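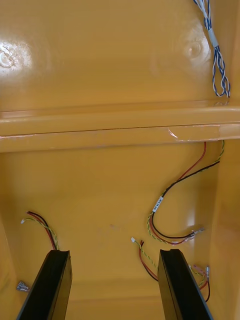
Photo: Irfan Rahman

The Weighbridge at Lasetti

1. Arrival

Melur Tarigan reached Lasetti on the second bus and signed the visitor register at the pepper depot. She wrote 03/07/2018 in the first column, her name in the second, and "verification of weighbridge, periodic" in the third. The line above hers was also a verification of the weighbridge. It was signed by Matilde Paiva, and the departure column had been left blank.

The depot bought dried pepper from the hill farms by the truckload. Each truck was weighed full, emptied, and weighed again. The difference was paid for. A weighbridge that read heavy cost the depot money, and one that read light cost the farmers money. The permitted error for a bridge of that class, at the loads Lasetti handled, was 15 kilograms.

Intan Ngau, the manager, gave her a chair, a key to the instrument cabinet, and the last certificate. The certificate was in order. The signature on it was small and leaned backward.

"Did Ms. Paiva stay in town?" Melur asked.

"She stayed until February," Intan said. "The test takes a day, I know that." 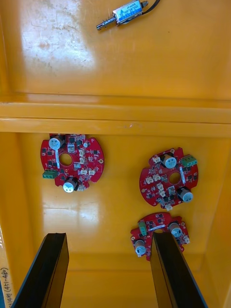

Solenoid and round red boards in a yellow bin.

2. Method

The test weights were cast iron, and they came by truck from Forudau. Melur checked the seals, cleaned the platform, and set the indicator to zero. She loaded the bridge in steps to 2000 kilograms and wrote down the reading at each step. Then she unloaded in the same steps and wrote down the readings again. She repeated the test with the load at each corner.

All readings were within the permitted error. The northeast corner read heavy by 12 kilograms. This was allowed, but it was odd. The other three corners agreed with the standard to the nearest division.

She took the weights off and the indicator returned to zero. She put them back on the northeast corner and the error was still 12.

There are ordinary causes for a corner error. A load cell may be tilted. A shim may be missing. Gravel may have packed under the edge of the deck, although gravel usually makes a bridge read light -- it carries some of the load that the cell should carry. Melur lay down on the concrete with a flashlight and looked. The pit had been swept. The cell was level, and the shim was in place.

Beside the cell, on the wall of the pit, someone had written a column of readings in pencil. The handwriting leaned backward. Every entry was for the northeast corner, and every entry was 12.

She copied the column into her notebook and came up to eat lunch.

Marlina Oei ran the ticket window. She ate standing, so that she could see the road.

"She used to weigh it with nothing on it," Marlina said. "At night, after the trucks. She said it was fine empty and fine in the day. She wanted to know what it was doing when a person stood on the corner."

"A person is too small a load for this bridge. The reading wouldn't mean much."

"She said that too. She stood there anyway."

"What did she read?"

Marlina put the lid on her lunch. "Herself and twelve kilos. She thought it might be a child. I told her we'd never had a child here. She wrote that down." 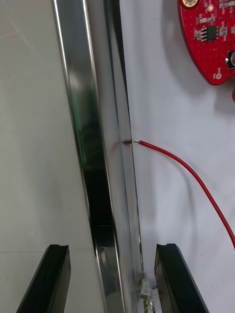
3. Result

Melur stayed for the evening, as the rules allowed when a reading needed to be confirmed. The last truck left for Salgado with its headlights on. Intan locked the gate and went up to the house.

She zeroed the indicator and walked out to the northeast corner. From there the display was readable through the office window. She knew her own weight from the clinic scale in Forudau, and she knew what the display should show after rounding.

It showed the rounded figure and 12 more.

She stepped off. The display went down, but it did not go to zero. It stopped at 12 and held steady, without the small flicker that wind makes on a wide deck. She waited the full settling time and then waited it again.

She moved to the southwest corner, at the other end of the platform, and stepped on. The display rose by her weight. She stood still. After a while she said, in an even voice, that the gate was locked but the path by the water tank was open.

The reading did not change. She recorded it, with the time.

In the morning she issued the certificate, since the bridge was within its permitted error at every load. Under "remarks" she wrote: northeast corner, steady offset, present on previous inspection, cause not found. Under "next verification due" the form allowed a year. She entered one month, and asked Intan whether the room over the store was still for rent.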